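How Germs Spread, and How an Outbreak Is Stopped

What is a germ?

A germ is a living thing, or something close to one, that is too small to see without a microscope. Two kinds cause most of the illnesses that pass from person to person. Bacteria are single cells that can feed and divide by themselves. Viruses are much smaller. A virus cannot make copies of itself until it gets inside a living cell.

Most bacteria do no harm. The ones that cause disease are called pathogens, and so are the viruses that make people ill.

How do germs travel?

Each pathogen has its own way of moving. The main ones are listed here.

Through the air. A cough or sneeze throws out drops of liquid. Large drops fall to the floor quickly. Very small ones can float across a room. Measles travels this way.

By touch. Germs on a hand move to a door handle, then to another hand, then to a mouth or an eye. Colds often spread like this.

In food and water. Cholera bacteria live in dirty water. People become ill when they drink it or eat food washed in it.

By insects. Some mosquitoes carry malaria from one person to the next when they bite.

What is an outbreak?

An outbreak happens when more people than usual catch the same disease in the same place. Health workers need to know what is usual before they can spot what is not. For this reason clinics keep records all year - even when few people are ill.

Take a town called Warnport, with one school of 300 pupils. On a normal day 6 pupils are absent with stomach illness. One Saturday the school holds a lunch, and 200 pupils eat there. When school opens again, far more pupils than normal are absent. The school nurse reports this to the health office.

How do health workers find the cause?

Step 1. They write down who is ill, where each person lives and when each person first felt unwell.

Step 2. They ask everyone what they ate and drank. They ask the healthy pupils too. If only the ill pupils ate the rice, the rice needs to be tested.

Step 3. They send samples to a laboratory. The laboratory looks for the pathogen and gives it a name.

Step 4. They act. Food may be thrown away, a kitchen may be cleaned, or people may be asked to stay at home until they are well.

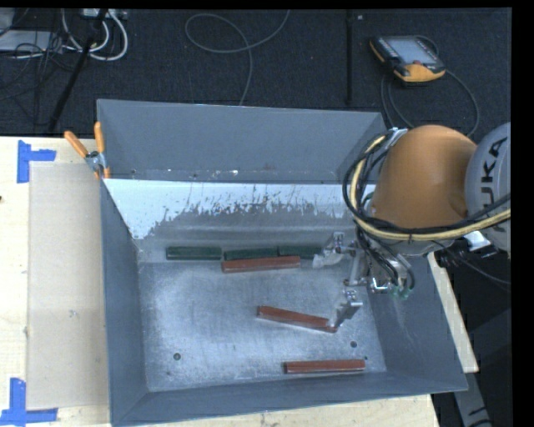 What can you do?

Wash your hands with soap before eating and after using the toilet. Rub for as long as it takes to count slowly to 20, including between the fingers and under the nails.

Cough into your elbow. Stay at home when you have a fever. Keep up with your vaccines - a vaccine teaches the body to recognize a pathogen before it arrives.

Words to know

Pathogen: a germ that causes disease.
Outbreak: more cases of a disease than usual in one place.
Sample: a small amount of something taken for testing.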